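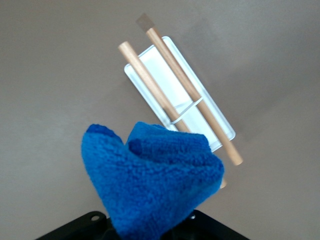 木製品の寸法表に含水率を書くべきである

木製の棚板や天板を通販で買うと、商品ページには長さ、幅、厚さの三つの数字が並んでいる。単位はミリメートルで、端数まで書いてある場合も多い。しかしその数字が木材のどのような状態で得られたものかは、まず書かれていない。私はこれを表記上の欠陥と考えている。含水率を伴わない幅寸法は、測定条件を伴わない測定値であり、一ミリ単位で書く資格がない。

以下では無垢材と、無垢のラミナを幅方向に接着した幅はぎ集成板を対象とする。合板、パーティクルボード、MDFは挙動が異なるので、後で触れるにとどめる。

具体例から始める。私が工房の作業台の脇に据えるために注文したのは、BriltenのNarnariという棚板で、樹種はオーク、表示寸法は長さ1692mm、幅599mmだった。両側を金物の枠に落とし込む使い方で、枠の内法は幅に対して前後一ミリずつの隙間を見て601mmで作った。隙間の取り方が甘かったと言われればそのとおりで、木工をやる人間としては弁解の余地が少ない。ただ、寸法表に599と書いてあれば、読む側は599という数字の末尾の9を信用する。600でも六十センチ幅でもなく599と書いた以上、書いた側もその一ミリに意味を持たせているはずだからである。

板は届いた時点では枠に収まった。梅雨に入ると収まらなくなった。外して電気抵抗式の含水率計を当てると、表示は13%であった。Briltenに問い合わせたところ、出荷時の管理値は11%であるという回答を得た。差は二ポイントである。

この二ポイントが何ミリになるかは、簡単な掛け算で見積もれる。木材の寸法変化は方向によって大きく違う。繊維方向、つまり板の長手はほとんど動かない。年輪に直交する半径方向はそれより大きく、年輪に沿う接線方向が最も大きい。接線方向は半径方向のおおむね二倍と見てよい樹種が多い。仮に板目材の幅方向について、含水率一ポイントあたりの変化率を0.3%と置く。幅599mmなら一ポイントで1.8mm、二ポイントで3.6mm動く。柾目でその半分としても1.8mmである。一方、長さ1692mmの側は、繊維方向の変化率を一ポイントあたり0.01%と置いて二ポイントで0.34mmにしかならない。三倍近く長い辺の動きが、短い辺の十分の一である。

実際に測った値は幅602mmをわずかに超える程度で、上の見積もりとおおむね矛盾しない。幅はぎ材ではラミナごとに木取りが違い、板目と柾目が混じるから、計算値がそのまま出るほうがむしろ珍しい。また私の含水率計は樹種補正のダイヤルが古い設計で、絶対値に一ポイント程度の誤差があっても驚かない。それでも、601mmの枠に入らなくなるという結果を説明するには十分な精度である。

この件でBriltenが不良品を売ったとは思っていない。11%で599mmの板は、11%で599mmだったのだろう。問題は、前半の条件が商品ページにないことである。11%という値は社内で管理されており、問い合わせればその日のうちに返ってくる。記録が存在し、開示を拒む理由もないのに、表の欄だけがない。

条件を付けずに数値を書くことの奇妙さは、他の材料と比べるとよくわかる。金属の機械部品であれば、寸法は標準温度で規定されるという約束が図面の前提にある。いちいち書かれていないのは、約束が共有されているからである。しかも鋼の線膨張係数は一度あたり十万分の一程度で、600mmの部材が十度暖まっても0.1mmに届かない。木材の幅方向の変化はこれより一桁以上大きい。動きの小さい材料には基準状態の約束があり、動きの大きい材料の小売の表示にはそれがないという、逆転した状態になっている。

もちろん木材にも規格の世界はある。建築用の構造材では乾燥の区分や含水率の基準が定められ、製品に表示される。取引の単位が大きく、施工後の狂いが紛争になる分野では、表示の慣行が整ってきた。抜け落ちているのは、一枚単位で消費者や小規模な工房に売られる棚板、天板、工作用の板材である。買い手は専門家でないことが多く、それだけ表示に依存しているのに、表示の情報量は専門家向けより少ない。

反論をいくつか検討する。

第一に、含水率は環境によって変わるのだから、出荷時の値を書いても意味がない、という反論がある。これは論理が逆である。変わるからこそ起点が必要になる。木材は置かれた空気の温度と湿度に応じた平衡含水率に向かって動く。買い手は自分の部屋の平衡含水率を、湿度計と換算表があればおおよそ見積もれる。起点の含水率と、その時点での寸法がわかれば、到着点の寸法も見積もれる。起点がなければ計算は始まらない。変動する量だから書かないという理屈を通すなら、食品の内容量も水分の蒸発で変わるから書かなくてよいことになる。

第二に、一般の買い手は含水率などと書かれても理解できない、という反論である。取引先のBanportの担当者から実際に聞いたのもこれだった。Banportは倉庫型の販売店で、Briltenを含む数社の板材を扱っており、商品ページの書式は販売店の側で統一している。欄を増やせば問い合わせが増え、その対応に人手がかかる、という説明だった。

問い合わせのコストが実在することは認める。ただし比較の相手が抜けている。表示がないために生じる問い合わせ、つまり「寸法が違う」「入らない」「隙間が空いた」という苦情の処理にも人手がかかっているはずで、こちらは返品の輸送費まで伴う。1692mmの板の返送は安くない。二つのコストの大小を私は知らないし、担当者も集計していないと言った。集計していない以上、表示しないほうが安いという結論も出ていないことになる。

理解できないという点についても、現在の商品ページには、塗料の等級や接着剤のホルムアルデヒド放散量の記号がすでに載っている。これらの記号を買い手の全員が読めるとは考えにくい。読める人と、調べる気のある人のために載っているのであり、読めない人にとっても害はない。含水率の欄も同じ扱いでよい。

第三に、含水率は測り方によって値が変わるので、表示すれば値の正しさをめぐる争いを招く、という反論がある。三つのうちではこれが最も筋が通っている。全乾法で求めた値と、高周波式や電気抵抗式の含水率計が示す値は一致しない。一枚の板の中でも木口付近と中央、表層と内部で差がある。ロットの代表値を一枚ごとの値と取り違えられる危険もある。

しかしこれは表示の書式で処理できる問題である。たとえば「幅599mm(出荷時管理含水率11%、ロット平均、高周波式)」と書く。括弧の中の情報は二十字に満たない。管理値であること、平均であること、測定方式の三点が書いてあれば、手元の含水率計が別の値を示したとしても、それだけで表示が誤りとは言えないことが表示自身から読み取れる。測定値に不確かさがあることは、測定値を隠す理由にはならない。それを理由にするなら、寸法の数字にも同じことが言える。幅の測定にも、どの位置で、何を使って、という不確かさは付いて回る。

さらに言えば、含水率だけでは足りない。幅方向の動きを見積もるには木取りの情報が要る。板目か柾目か、幅はぎなら混在か。上で計算したとおり、木取りの違いは二倍の差になるので、含水率一ポイント分の不確かさより影響が大きいこともある。樹種はすでに表示されているから、含水率と木取りの二項目を足せば、見積もりに必要な材料はほぼ揃う。塗装の有無は動く速さに効くが、最終的な到達点にはあまり効かない。これは誤解の多いところで、オイル仕上げやウレタン塗装をした板は伸縮しないと思っている人がいる。吸放湿が遅くなるだけで、梅雨のように高湿度が続けば相応に動く。

理想を言えば、メーカーが変化率を計算して「含水率一ポイントにつき幅が最大何ミリ変化する」と書くのが最も親切である。ただ、私はここまでを求めるつもりはない。変化率は文献値の幅が広く、幅はぎ材では個体差も大きい。メーカーがその数字に責任を負うことになれば、安全側に大きく丸めた、設計に使えない値が書かれるだろう。条件だけを事実として書き、計算は買い手に任せるほうが、結果として正確な情報が流れる。

知人のGheorghița Chiriacは、Gavrilăという小さな工房で卓子と棚を作っている。彼女の納品書は書式がやや変わっていて、寸法の行のすぐ下に、仕上げ削りをした日の材の含水率と作業場の相対湿度が手書きで入る。始めた理由を尋ねると、冬に納めた天板の反りで客ともめたことがあり、そのとき自分の側に記録がなくて説明に困ったからだという。以来、記入しているのは主に自分のためで、客から何か聞かれることはあまりないらしい。

私はこの書式を見て、小売の寸法表に足りないものがほぼそのまま揃っていると思った。ただし彼女の意見は私と少し違う。含水率を書くのはよいが、書くことで買い手が安心しすぎるのは困る、と彼女は言う。数字が書いてあると、その数字の範囲で動きが完全に予測できると受け取られる。実際には、反り、捻れ、木口割れのように、幅の平均的な伸縮からは読めない変形がある。彼女は説明の大半を、板をどう固定するか、どこに逃げを作るかに使うそうだ。

これには反対しない。含水率の表示は設計の代わりにはならない。反り止めの桟を長穴で留める、框に落とし込む板には接着剤を入れない、といった納まりの知識は別に必要である。しかし納まりを決めるときにも、逃げを何ミリ取るかという段階で数字が要る。長穴の長さを三ミリにするか六ミリにするかは、動きの見積もりがなければ勘で決めるしかない。熟練者の勘は経験によって較正されているが、初めて棚を作る買い手にはそれがない。

合板やMDFについても一言述べる。合板は単板を直交させて重ねてあるため、面内の伸縮が小さい。MDFの面内の動きも無垢材の接線方向に比べれば小さいが、厚さ方向は吸水で大きく膨れることがある。こうした材料を無垢材と同じ書式の寸法表に載せていることが、問題を見えにくくしている面がある。同じページに同じ桁数で数字が並んでいれば、同じ程度に安定していると読むのが自然である。600mm幅の合板と599mm幅の無垢板とでは、末尾の桁の重みがまるで違う。

桁数について補足する。含水率を書かない場合の次善の策として、幅の表示を粗くする方法がある。無垢板の幅をセンチメートル単位で、あるいは許容差を明示して「600mm(プラスマイナス5mm)」と書けば、少なくとも読む側が末尾の一ミリを信用することはなくなる。条件を書けないなら桁を落とす。測定値の表記としてはこれが最低限の作法だと思う。今の599という書き方は、条件を省略しながら桁だけは残しており、両方の悪いところを取っている。

もっとも、許容差方式には欠点がある。プラスマイナス5mmの中には加工のばらつきと吸放湿による変化が混ざってしまう。前者は買い手にとって届いた時点で確定する量であり、実物を測れば済む。後者は届いた後に動く量で、測っても先のことはわからない。設計上の対処も異なる。前者は実物合わせで吸収できるが、後者には常設の隙間が要る。二つを一つの許容差にまとめると、届いた板を測って599mmだったから許容差の範囲内で問題なし、という誤った判断を誘う。私がまさにそれをやったわけで、届いたその日にノギスの長いものを借りて幅を確かめ、表示どおりだと満足していた。

では誰が書くべきか。制度で義務づけるべきだとまでは考えていない。表示義務は監査の仕組みを伴わなければ空文になり、一枚数千円の棚板に監査の費用を乗せるのは釣り合わない。現実的なのは販売店の商品登録の書式に任意の欄を設けることである。Banportのような販売店の登録画面には、長さ、幅、厚さ、重量、樹種、塗装の入力欄がある。そこに出荷時含水率と木取りの欄を加え、空欄なら「記載なし」と表示する。記載なしと書かれることには軽い圧力がある。管理値を持っているメーカーは埋めるだろうし、持っていないメーカーはそのことが見えるようになる。

この提案を2022年6月に書面でBanportへ送った。回答は、次回の書式改定の際に参考にする、というものだった。改定は10月に予定されているとのことで、欄が増えるかどうかはわからない。Briltenには同じ内容に加えて、製品に同梱される紙の説明書のほうに11%の値を入れられないかと尋ねた。説明書はメーカーの管轄なので、販売店の書式を待つ必要がない。こちらは担当部署に回したという返事をもらっている。

買い手の側でできることも書いておく。無垢の幅広の板を固定枠に入れる予定があるなら、注文前に出荷時の含水率と測定方式を問い合わせる。私の経験した範囲では、管理値を持っている会社の返事は早い。板が届いたら、包装を解いて使う部屋に置き、両面に空気が当たるように桟を挟んで平らに積む。片面だけ床に伏せておくと、上面との吸湿の差で反る。置く期間は厚さと塗装によるので一律には言えないが、日を置いて同じ位置の幅を測り、動きが止まったことを確かめてから加工に入るのがよい。測る位置には鉛筆で印を付ける。位置が違えば幅は違うので、印のない二回の測定を比べても何もわからない。

もう一つ、落ち着いたと判断した季節を記録しておくことを勧める。冬の暖房された部屋で落ち着いた板は、その部屋の年間の変動幅の下端近くにある。そこから先の動きは主に膨らむ方向であり、逃げは外側に取る必要がある。梅雨明け前に落ち着いた板は逆で、その後は主に縮むので、隙間が見えてくることを見込んで枠や見切りの掛かり代を決める。同じ幅の板でも、どちらの端から出発したかで逃げの取り方は反対になる。

私の棚板については、枠を作り直した。幅方向の内法を607mmに広げ、板は中央の一点だけをねじで固定し、四隅は長穴の金物で押さえている。含水率が13%からさらに上がっても、先の変化率で考えて二ポイント分は余裕がある。冬には前後の隙間が目に付くかもしれないが、作業台の脇の棚なので支障はない。枠の内側には、取り付けた日の幅と含水率を油性ペンで書いた。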